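Viltmont 35 Desk: Review After Nine Months

Reviewed by Thilini Jayawardena

I bought the Viltmont 35 in white last October, after my old desk lost a leg bracket in a move. I had two others on my list, the Irari folding desk and a secondhand Grultwood, and the Grultwood seller stopped answering. The Viltmont came in one box. It was heavy enough that I opened it in the hallway and carried the parts in separately.

Assembly

The instructions are a single folded sheet with drawings and no text. Steps one through four are fine. Step five shows the crossbar going on before the rear legs are tightened, and if you follow it you will have to undo it. Leave everything finger tight until the desk is upright. Mine took most of an evening, with Selvaraj Patwary holding the top while I did the bolts. One bolt was missing from the bag. I filled in the form on the store's site and got a replacement in the mail nine days later, along with a second hex key I didn't need.

The top

The front edge has a slight curve to it. I thought that was only for looks, but after a few hours of writing I do notice it on my forearms, and I prefer it to the square edge I had before.

The white finish shows everything. Pencil comes off with a damp cloth. Ballpoint needs rubbing. A ring from a coffee mug left overnight took some baking soda and has left a faint mark that I can find if I look for it. If you do crafts with ink or dye, put down a mat or get the gray version.

Scratches have been less of a problem than I expected. There is one near the left corner from a stapler. A friend, Vasanthi Ekanayake, has the same desk and a cat, and hers has more.

Stability

It's steady for writing and reading. If you lean your full weight on a front corner, it moves a little. I retightened all the bolts after the first month, and that took care of most of the wobble. I would not put a sewing machine on it.

Space

Deep enough for a laptop with papers in front, or for large sheets if you put the laptop away. I do a lot of sorting into folders, and one big folder laid open flat takes up a good part of the middle. A small plant at the back stays out of the way.

There are no drawers. I knew that when I ordered and I still miss having one. I ended up with an Uddin rolling unit beside it, and the total for the two came close to what I would have paid for a desk with drawers built in.

Cables

The desk has one round grommet hole toward the back. A laptop charger plug fits through if you turn it sideways, but a wide power brick will not, so feed the thin end down from the top. The cover on mine was loose out of the box and I have stopped putting it back on when I change cords.

There is nothing underneath to hold cables. They go straight to the floor and stay there unless you buy a tray or some clips. For the price, I think a basic tray should be included.

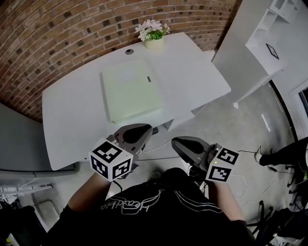
The white top with a pale green folder or sheet, flowers at the back, and the gray grommet hole to the left of the pot.

Cleaning

A microfiber cloth and dish soap are enough. The instruction sheet has a crossed-out drawing of a spray bottle, which I take to mean no spray cleaners. I used one twice before I noticed and saw no damage.

What I liked
Curved front edge
Easy to wipe down
Replacement bolt sent free of charge

What I didn't
Step five
No drawer and no cable tray
Mug rings on the white finish

Rating: 4 out of 5. I took a point off for the cables and the instructions. I would buy it again in gray.

Update: Two people asked whether the top can be flipped if it gets marked. It can't. The bolt holes are only on one side.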